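2022-12-02
Workshop notebook, dye bench. Written by Hauke Ostermann

Continued with the wool samples for the Medano blanket. The aim is still the same, to get a grey-green colour which does not go yellow after washing. The last batch from the Kramer yarn was nice in the pot but after the second wash it looked like old straw. I keep one strand of it on the card so we can compare.

Yarn today: Kramer two-ply, undyed, washed by me yesterday evening with the neutral soap and left overnight in the rinse water. I want to write down that I did not wring it. Last time somebody wringed the skeins and they became felted at the ends, and the felted part takes the dye darker.

Mordant is alum, same bag as before. I made small skeins of 50 grams and tied them in a loose figure eight with cotton thread. For the colour bath I used the dried leaves from Dolley, 100 grams for each skein, soaked in rain water from the barrel. The tap water here is hard and I suspect it is the reason for the yellow, but I have not proved it. So skein A is in rain water and skein B is in tap water, everything else equal.

I heated both pots slowly and kept them under the boil. It is difficult with the small burner, the flame is either too much or it goes out. If we order from Zavura again, please can we ask for a heat plate with a proper dial. I wrote this already in February and I think the note was lost.

After the heating I left both skeins in their pots to cool down with the lid on. I did not stir much, only pushed the wool under when it came up.
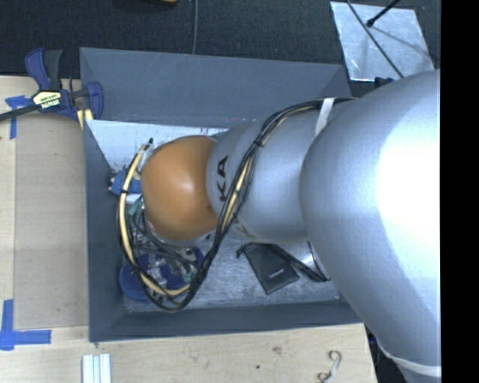 The iron water is the part I am less sure of. I have made it from rusty nails and vinegar, and the strength is different every time I open the jar. For A and B I took 2 spoons each, from the same jar, after shaking. A changed colour almost at once, to a soft grey with green in it, very close to what we want. B went more brown. When I held them at the window the difference was smaller than under the lamp, so please do not judge the colours in the evening.

Too much iron makes the wool harsh, this I know from the socks. Skein A feels still soft when wet. I will feel it again when it is dry and write the result next to the strand on the card.

Rinsing took longer than I planned. B gave colour for a long time and I stopped when the water was only a little cloudy. Both are hanging now on the line behind the door, with a towel on the floor. Please leave them for 24 hours and do not move them near the heater.

To do next:
Wash test for A and B with the normal soap, same temperature, same time.
Repeat A with half of the iron.
Label the vinegar jar, it looks too much like the tea.
Ask Dolley if the leaves are from this year or the one before. The smell was weaker than I remember, and the bag has no date on it.

The leftover bath from A is in the bucket with the blue lid. I would like to try it on a cotton strip before it is thrown away.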